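Vorari Kitchen Evaluation Suite: User Manual
Section 4. Running the simulated pick-and-place evaluation
Last revised 06/03/2020. Maintained by Su-bin Cho and Mahnaz Shojaei

This section covers how to set up and run the kitchen evaluation with a trained policy, and how to record the results so they can be compared with those of other groups. It assumes you have finished Section 3 and that the Erker simulator starts without errors on your machine. Training is covered in Section 6.

4.1 What the evaluation measures

The method behind the suite is called paired-layout testing. A policy is run twice on every layout. In the first run, the textures, lighting and camera position match the training set. In the second run, one of those factors is changed and everything else is held fixed, including the random seed. The difference in success rate between the two runs is the number we report, and it is called the gap.

A small gap does not mean a good policy. A policy that fails everywhere has a gap of zero. Always report the base success rate next to the gap.

4.2 Before you start

You will need:
A trained policy exported in Farooqui format (see Section 6.4)
The layout pack for the kitchen scenes
The calibration file for the arm model you trained on
50 GB of free disk space if you plan to save rendered frames

CAUTION: Do not mix layout packs from different releases in one results folder. The loader does not check the release tag, and object poses changed between releases.

4.3 Setting up a run

1. Open a terminal in the suite folder and activate the environment you made in Section 3.

2. Copy the file kitchen_default.cfg to a new name. Leave the original as it is. The report tool reads it later to list your changes.

3. In your copy, set policy_path to the folder that holds your exported policy. Use a full path. Relative paths work on a single machine but fail when jobs are sent to a cluster.

4. Set the object list. Each layout has one target object and several that stay in place as distractors. Food items, plates, bowls and plants can all be distractors. Only items with a grasp file can be targets.

5. Set episodes_per_layout to 10. Lower values are fine for debugging, but do not report them.

6. Set the seed. If you leave this line blank, the simulator picks a seed and writes it to the log, and the second run of the pair will not find it.

7. Run the check command. It loads each layout, steps the physics until objects settle, and prints a list of any that moved more than the allowed distance.

NOTE: Round and curved items are the most likely to fail the settle check. If one fails, raise the settle time in your config before changing its start pose. Changing the pose means the layout no longer matches the published one.

4.4 Checking the start view

Run the preview command before every full evaluation. It renders one still per layout from the evaluation camera and opens them in the viewer. Go through them one at a time. Most of the bad runs we have been sent could have been caught at this step.

Look for these problems:
An object sunk into the counter or floating over it
The target fully hidden behind the arm
Missing textures, which show up as flat pink
A gripper that starts in contact with something

Partial overlap between the arm and the objects is allowed. The start poses were drawn at random within the reach of the arm, and we kept the ones where a link blocks part of a dish, as long as the target can still be seen.

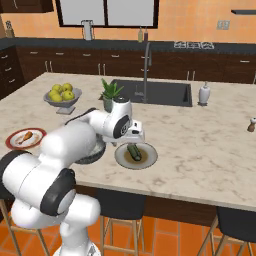 The evaluation camera is fixed in place for the whole episode. If your policy was trained with a wrist camera as well, turn it on with use_wrist_cam. Both views are then passed to the policy at every step, and both are saved if frame saving is on.

If the preview shows the wrong target, check the spelling of the object name in your config. The loader falls back to the first object with a grasp file when it cannot find a match. It prints a warning, but the warning is easy to miss in a long log.

4.5 Running the pair

1. Start the base run with the run command and the name of your config.

2. Wait for the line "base complete" in the log. Do not start the second run early. It reads the settled object poses from the base run so that both start from the same state.

3. Choose the factor to change. The options are texture, light, camera and distractor. Pick one. Runs with two factors changed are marked invalid by the report tool.

4. Start the second run with the same config and the factor flag.

5. When it ends, open the results folder and confirm that both log files list the same number of episodes.

CAUTION: If a run is stopped partway, delete its results before starting over. The suite adds to existing files, and the repeated episodes will be counted twice.

4.6 How success is scored

An episode counts as a success when the target has been lifted clear of its start surface, moved to the goal area and released, and has stayed there for 5 seconds of simulated time. Dropping the object and picking it up again is allowed. Tipping over a distractor is not a failure, but it is logged in a separate column.

Some policies learn to push the object to the goal without lifting it. These episodes are scored as failures. You can list them with the push flag in the report tool, and we suggest looking through them, as a high count often points to a gripper calibration problem.

4.7 Reference results

The values in the table file reference_gaps.csv come from our own baseline, trained on the standard demonstration set and tested on 43 layouts. The main points are these.

Camera changes gave the largest gap. Moving the camera a small distance to one side hurt the baseline more than replacing every texture in the kitchen.

Light changes had little effect on the base success rate, though episodes took longer. We do not have a full explanation. Part of it may be that the policy makes more small corrections near the grasp.

Distractor changes gave mixed results. Adding items far from the target did almost nothing. Adding an item on the same plate as the target caused many failed grasps.

NOTE: The baseline was tested in simulation only. We have not shown that the gap predicts performance on a physical arm, and the table should not be cited as evidence that it does.

4.8 Common problems

The arm does not move. The policy is most likely sending joint targets while the config expects hand poses. Check action_space.

The arm moves but stops short of every object. The calibration file does not match the arm model. Reload the correct file and run the check command again.

Success rates differ between two machines with the same seed. Confirm that both use the same physics step size. Small differences of one or two episodes can also come from the graphics driver when the policy takes images as input.

The report tool says "unpaired". One of the two logs is missing, or the config was edited between runs. Both runs must be repeated.

4.9 Sending in results

To have your results added to the shared table, send the report file, your config and both logs to the Brirero group using the form in Appendix B. Do not send rendered frames unless asked. Submissions are rerun by us on a sample of layouts, so please include the exported policy or a link to it. The next update of the table is planned for December.

Continue to Section 5 for instructions on building your own layouts.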